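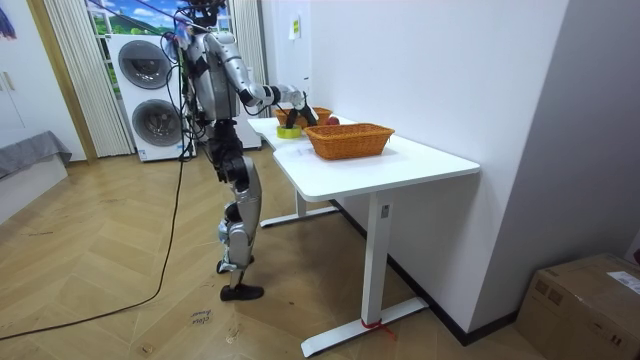
Belcombe Neighbors Help Board > Home and Office > Desks and Desk Clutter

Two baskets on a white desk and I still can't find the tape

Posted by hetcombe_upstairs

I have a plain white desk with rounded corners, pushed against a plain white wall, on a herringbone wood floor that I'm fond of and would like to keep nice. On top of the desk are two woven wicker baskets, which I bought in a burst of optimism. The plan was that everything small would live in the baskets and the desk would be a calm white plain on which I would do calm white work.

What happens is this. I take the tape out, I use the tape, I leave the tape on the desk. By late afternoon the tape has been joined by its friends and the baskets are full of things I haven't touched in 5 months. Mostly instruction leaflets. One of them is for a blender I gave away.

So, two things. How do you decide what goes in a basket and what stays on top? And is there anything I should be doing about the desk feet? They're long flat bars that sit straight on the wood. I move the desk maybe twice a year and I'd like to stop holding my breath when I do it. Budget is modest. I saw a drawer insert from Wimora that cost more than the desk felt like it should have.

Posted by gluestick_emeritus

Your baskets are fine, but they have no job. A basket without a job fills up with leaflets, it's practically a law of physics.

Empty both of them onto the floor (on a sheet, if you love the floor that much). Anything you used this week goes in one pile. Tape, scissors, the pen that works. That pile goes in the basket nearest your writing hand, and nothing else is allowed in there. If you can't see the bottom when you look in, something has to leave. The second basket is for whatever you're in the middle of, so letters to answer, a thing to return. Empty it when you pay the bills.

The leaflets get recycled. All of them. You can find the manual online in less time than it takes to dig it out from under the blender one.

As for tape, I gave up putting mine away. It has a spot at the far end of the desk and it stays there, out in the open, like a paperweight with ambitions. A small roll takes up hardly any room, and a bright color helps. I lost a clear one for most of November and it was on the desk the whole time.

For the feet, felt strips. Not the little round dots, they roll off long bars the first time you shove the thing sideways. Wipe the underside of the bar first, let it dry, press the strip down hard and leave it overnight before you move anything. And lift the desk with a second person. Dragging it is how I got the scratch I now keep a rug over.

Posted by deskless_in_belcombe

just get rid of the desk. I work at the kitchen table and have 0 baskets

Posted by third_coat_of_wax

Seconding felt strips, with a warning. Check them every few months, as grit gets into the felt and then you've basically made sandpaper and put a desk on it. I have replaced mine twice. The ones from Deligiannis Hardware come in a long roll you cut yourself and it's $9, and I still have most of it.

Wicker also sheds and catches on things, so if yours are rough underneath, put a bit of cloth or the leftover felt under them. White tops show every mark. Mine has a faint arc on it from where I used to pull the basket toward me — it's quite graceful, but it wasn't in the plan.

I don't agree about the second basket. Mine was for things in progress too, and it held the same unsigned form for a year. I use a plain tray now, because a flat pile is ugly enough that I deal with it.

Posted by hetcombe_upstairs

Thanks, both of you who kept the desk in the picture. The leaflets are gone, except the one for the boiler, which I'm a little afraid of. Felt roll is on the shopping list. Going to try the one-basket-one-tray thing and use the spare basket for gloves by the front door.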